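What the second gripper set is going to cost us

I have been putting off writing up the equipment plan for the next half year, mostly by rewriting the spreadsheet. Emiko Oshima asked for a version she could read without opening the spreadsheet, so this post does both jobs. Figures are in pounds and exclude VAT.

Where we stand. The two-arm unit is paid for. The arms, the base and the head camera came as one order last year and I don't expect to spend anything on them before June beyond cable ties and one replacement fan. What remains is everything that wears out, and everything I forgot to put in the first budget. The second list is longer.

Fingers first. We run soft black finger covers over a rigid core, bought from Ellton in sets of four, which covers both grippers. A set is 284. I budgeted two sets for the year on the basis of the supplier's guidance, and that guidance assumes boxes and bottles. We do soft goods. Fabric work is harder on the covers than I allowed for, partly because cloth slides across the contact surface while it is being squeezed, and partly because we close further on it than we would on anything hard. I now plan on one set every two months and will treat anything left over as luck.

There is an alternative from Yagi, a moulded finger without a separate cover. It costs less per set but needs an adapter plate for each wrist, and the plates are 300 the pair. On paper it pays back inside the year. Against that, it is 6 mm wider at the tip, and width matters when you are trying to get hold of a fold with another piece of cloth lying right beside it. I have asked for a loan pair before committing. If they won't lend, I'll stay with Ellton and stop thinking about it.

Most of the test work at the moment is cushions and loose covers on and next to the tub chair. It is a dull task with a lot of contact in it, so it is a fair basis for estimating wear.
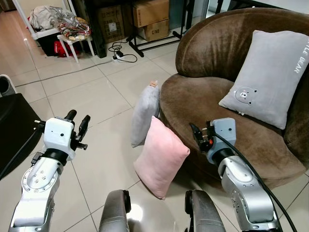
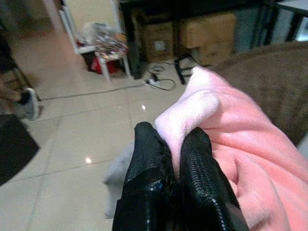 First: both arms, with the pink and grey cushions on the floor against the chair. Second: wrist camera, fingers closed on a fold of the pink fabric.

The wrist cameras are the second line. They are small, cheap units and the resolution is sufficient, but the exposure is poor at coping with a glossy floor. Ours is beige tile and it throws the ceiling lights straight back up. I priced better cameras from Markotus and then priced a matt floor covering, and the covering won by a wide margin. It also does something about chair legs sliding. The objection is that every recording made so far has the tiles in it, and changing the floor halfway through a set of recordings is the kind of decision you regret at training time. So I've put the covering in the plan for the start of the next set and left the cameras alone. Polarising film for the existing lenses is a few pounds a sheet and I have bought some to try.

Third, power and cabling. This was not in the first budget at all. We are running extension strips and chargers on the floor, which is fine for a bench trial and poor practice for a base that moves. I want a ceiling drop with a retracting reel, or failing that, trunking along the wall with sockets at a sensible height. The electrician's quote is due this month. I have pencilled in 2,000 for it, including making good, and if it comes back higher we do the trunking only.

Fourth, props. It feels silly to give props a budget line, but cushions, throws and covers get grubby and lose their shape, and a squashed cushion is a different object from a new one as far as grasping goes. I've listed 13 items to be bought in duplicate, so that there is a clean one in a sealed bag to compare against. Nanami Miyazaki is choosing them. My only instructions were to include at least one long-pile fabric, one slippery lining and nothing white. She has already argued for something white, on the grounds that people own white things, and I have given in.

The items I have cut:

A third arm for holding the work. Two are enough for anything we have planned.
Force sensing at the wrist. I would like it. The price for a pair is more than the rest of this list together, and motor current tells us most of what we need on cloth.
A second base. Darkport had a refurbished one at a good price and I looked at it for longer than I should have. We have nobody to run it.
Proper shelving. The cardboard boxes can wait another half year.

On spares in general, I have changed how I hold them. Last year I ordered on failure, and delivery took nine working days each time. Two stoppages of nine days cost more in wages than a shelf full of fingers. From now on there is one complete set of covers, one wrist cable per side and one wrist camera in the drawer at all times, and whoever takes something out writes it on the sheet taped inside the lid. The order goes in the same day. I know the sheet will be ignored for the first month.

Contingency is ten per cent, applied to everything except the electrical work, which gets twenty because it involves a wall.

Still open: the Yagi loan, the electrician, and whether insurance wants the reel inspected yearly. I'll add the numbers at the foot of this post when I have them. Emiko, the version with formulas is in the usual folder, second tab. The first tab is wrong and I'm keeping it for reference.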